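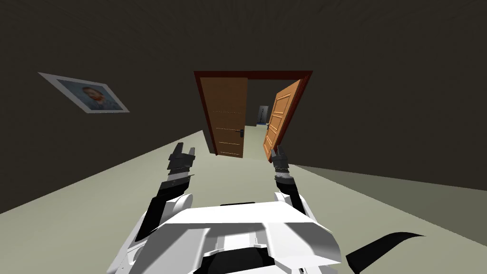
How to Buy Foreign Stocks Without Losing Your Shirt to the Exchange Rate

Updated 3/18/22

At some point every investor who has filled an account with companies from down the road gets curious about companies from farther away. Maybe you read that shares abroad are cheap. Maybe you went on vacation, paid very little for a good lunch, and decided the whole country was undervalued. Both are common starting points. The second one is more fun.

Buying foreign stocks is easy now. Knowing what you've bought takes a little longer, and most of the trouble comes from a piece of the trade that people forget they made, which is the currency. What follows is the order I'd do things in. It assumes you live in the United States, have a regular brokerage account, and get paid in dollars.

Step 1: Check what you already own

Open your account and look inside your funds. A "total world" fund already holds a large helping of companies outside the US, and many retirement target-date funds do too. If you own one of those, you have been an international investor for years and may now go about telling people so.

Look on the fund's page for a section called geographic breakdown, country exposure or something close to it. Write down the share that sits outside the US. If it's already as high as you want, you can stop reading and have the afternoon back.

Step 2: Pick your way in

A broad international fund is the dullest choice and the one I'd start with. You buy it in dollars, it trades during your hours, and no single country can ruin your year by itself.

A single-country fund is narrower. Before you buy one, read the list of top holdings. In smaller markets a bank or two, an oil company and a mine can make up a startling slice of the whole thing. You thought you were buying a country and you bought a mine with a flag on it.

Depositary receipts (ADRs, on your screen) are foreign shares packaged to trade in dollars in the US. Some are listed on the big exchanges. Others trade over the counter, where fewer people are waiting to take the other side. Check the spread between the bid and the ask before you do anything. One receipt may also stand for several ordinary shares, or for a fraction of one, so don't compare its price with the home listing until you've found the ratio.

Buying directly on a foreign exchange is the last route. Your broker may offer it, may charge for it, and may want you to call during hours you'd set aside for sleep.

Step 3: Learn the two-part return

Get a pencil. Say you buy shares in Caletti, a maker of bathroom fittings that trades in a currency worth exactly one dollar on the day you buy. You put in $600 and get 600 units' worth of stock.

A year goes by. Caletti has a fine time of it and the shares rise 40 percent at home. You now have 840 units' worth. Over the same year, the currency has slipped to 75 cents. Multiply 840 by 0.75 and you get $630.

So the company went up 40 percent and you went up five. The folks in Caletti's home town are buying boats. You can buy a decent pair of shoes, or one shoe if you have expensive taste.

It runs the other way too. With a flat stock and a currency that gains 10 percent, you'd have $660, and a strong urge to explain your method to relatives.

Notice that you can't get the answer by subtracting 25 from 40. The two parts multiply. Add one to each return (1.40 and 0.75), multiply them, and take the one away again. That gives you 0.05, or 5 percent, and it works for any pair of numbers you care to feed it. 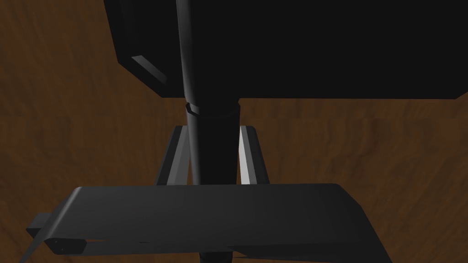

Step 4: Decide whether to hedge

Some funds come in a hedged version, which uses currency contracts to cancel out most of the exchange rate's wandering. You'll see the word "hedged" in the name, one of the few cases in finance where the label tells you what's in the jar.

Hedging costs something. The fund's fee is usually a bit higher, and the contracts have a cost of their own that depends on the gap between interest rates here and there. When rates abroad are much higher than ours, hedging that currency gets expensive. These are often the very currencies people most want protection from. The market noticed before you did.

My own rule is lazy. For stocks I plan to hold a long time, spread over many countries, I don't hedge. For money I'd need in the next 3 years, I'd think hard about why it's in foreign stocks in the first place.

Step 5: Find out about the fees nobody puts on the poster

Four places to look:

The fund's expense ratio, printed on its page.

The conversion charge, if your broker swaps dollars for something else. It may be buried in the rate you get, so compare that rate with the one in the news that same minute.

The custody fee on ADRs, usually a few cents a share, which tends to turn up on your statement looking like a typing error.

Foreign tax withheld on dividends. You may be able to claim a credit for it on your US return. Keep the year-end form your broker sends. Rules differ by country and by type of account, so if the sums are large, pay someone who does taxes for a living.

Step 6: Place the order like a calm person

Use a limit order. A market order says you'll take whatever price is going, and when the home exchange is closed, whatever price is going can be a strange one. A limit order names the most you'll pay.

Suppose you want Eretti, a trucking company, and the ADR shows a bid of $8.40 and an ask of $8.78. Buying 100 shares at the ask costs you $878, and selling them again a second later would bring in $840. That's $38 for the pleasure of changing your mind. Put in a limit somewhere between the two and go do something else. If it fills, good. If it doesn't, you still have your money, and money has its uses.

Try to trade while the home market is open, if its hours overlap with ours. With much of Europe that means the US morning. With Asia it mostly means you can't, so lean on the limit order and a wide, liquid fund.

Step 7: Write down what would make you sell

Do this before the bad headline. A president fires somebody, a central bank meets in a hurry, a port closes, and your fund drops before breakfast. You'll feel you must act. Most of the people who had to act did so while you were brushing your teeth.

One or two sentences will do. Mine for a shipping firm called Forsyth read: "Sell if they stop paying the dividend or start buying hotels." I've kept it taped inside a cabinet door since November, next to the takeout menu. So far there are no hotels.

Try to make the sentence about the business, or about how much of your savings is in one spot. "Sell if it goes down" is a feeling with a verb attached.

Step 8: Look at it twice a year

Put a note on the calendar. When it comes up, check the share of your money that sits outside the US against the number you wrote down in Step 1. If it has drifted a long way, nudge it back, using new deposits where you can so you aren't selling things and running up a tax bill.

Between checks, leave it alone. I once followed a small lender called Vollov every day for a whole summer, through two languages and a translation tool that insisted on calling the chief executive "the chief oven." At the end I knew a lot about Vollov and had earned precisely what I'd have earned by not looking.

A few terms you'll run into

Emerging market: a country whose market is smaller or less settled than the big ones. Index companies keep the lists and they don't always agree with each other.

Local currency return: how the stock did at home, before your dollars got involved. Marketing materials love this one when it's the higher number.

Capital controls: rules limiting how much money can leave a country. Rare in the places most funds buy, and memorable when you meet them.

Pass-through: how much a weaker currency pushes up prices in the shops. It matters for companies that buy parts in dollars and sell the finished thing at home, so check the annual report for where the costs are.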